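Notes for Dirnbridge, 21st September. Mitali Cassim. Slot is after the coffee break, so start loud.

## Folding small knits: what I believe and what I don't

Open with the drawer question. Ask for hands: who has a drawer of small knitted things they can't shut? Hats, baby stuff, dog sweaters, odd winter socks. Wait for the laugh, then ask who has bought something to fix it. Usually the same hands.

Say up front that I sell nothing. I ran the clothing table at the Tustton swap for three winters and I've folded a lot of other people's knitwear. I've also read most of what gets passed around on the subject, and I think much of it was written by people with very large drawers.

### Claim one: everything should stand up on its edge

The Cindirier method. Fold in half, fold in thirds, stand it up like a file card. Works well for T-shirts. I use it for T-shirts.

Now try it with something small, stretchy and tube-shaped. Thick ribbing at the ends, thin knit in the middle. It wants to roll. You can get it to stand if its neighbors are packed tight against it, and then you pull one out and the row goes over. The handout shows a row with all the pieces the same size and color. I'd like to see it done with a real household's pile.

(Slide. Leave it up while I do the next part.) 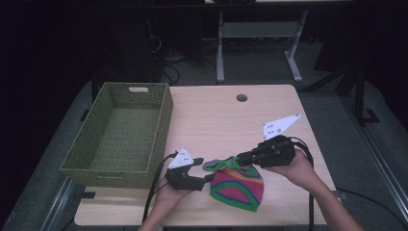 My complaint about the file-card fold is that it's graded on how the drawer looks at the start. I care about how it looks after a week of somebody else rummaging in it before work. At Tustton we tried it for one April session with the kids' and pets' knits. Tidy when the doors opened. By lunch it was a heap, and a heap of carefully folded things takes longer to search than a heap of flat ones. Go slowly here, people like to argue with me.

### Claim two: a basket per category

Mridha drawer inserts, and all the look-alikes. The booklet wants 10 categories for knitwear alone. I counted my own and got to 3: goes on a person, goes on the dog, needs mending. If anyone in the room truly uses 10, I want to hear from them at the end, and I mean that kindly.

I have no quarrel with an open basket. A plain one with straight sides and a handle hole is hard to beat, and I prefer woven plastic because you can wipe it. What I doubt is the lid, the divider and the label holder. Every extra step between your hand and the basket is a step a tired person will skip.

### Claim three: folding badly ruins the knit

Heard this one a lot, usually with no source. My own view, and say clearly that it is only a view: long hanging does more harm than a lazy fold. A hanger drags at the shoulders of a heavy sweater. A small knit folded once and left in a drawer has very little weight on it. I've unfolded plenty of badly folded ones at the swap and the creases didn't worry anyone.

Damp is a different matter. Put it away dry. I'm not sceptical about that at all.

### What I do instead

Lay the thing flat on a bare table. Find the neck. Smooth out from the middle with the side of the hand and don't tug on the ribbing. If there are leg holes, check that they aren't tucked in on themselves. Fold once across the body, and stop.

With stripes you get some help, as the bands show you when the body is twisted. On a plain one you have to go by the ribs in the knit, and they're easy to lose in a dark color.

(Next slide. This is the sweater lying flat, neck at lower left with its edge folded back, green ribbing on the collar and the leg holes. Point to the collar, then the leg hole on the right. The label is up at the top if someone asks about washing, but the print is too small to read from the seats, so don't try.) 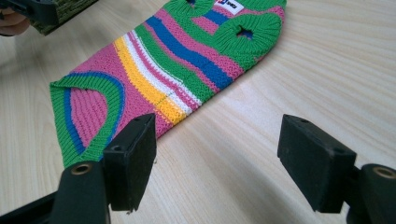 Should a pet sweater be folded inside out to protect the outside?

I can't see a reason to. It gets handled twice as much, once going in and once coming out, and the leg holes are a nuisance to turn. If yours snags, look at what else is in the drawer. Velcro is a common culprit.

Somebody will raise rolling. Fine for travel. At home I find rolled things come undone and then I'm folding anyway, but I won't fight over it.

If time is short, drop claim three and go straight to the table part. The room in Dirnbridge seats 700 in the main hall; we are in the small one, so no microphone. Speak up for the back row.

Leave the sign-up sheet for the Tustton swap by the door. Bags of clean knits welcome, folded or not.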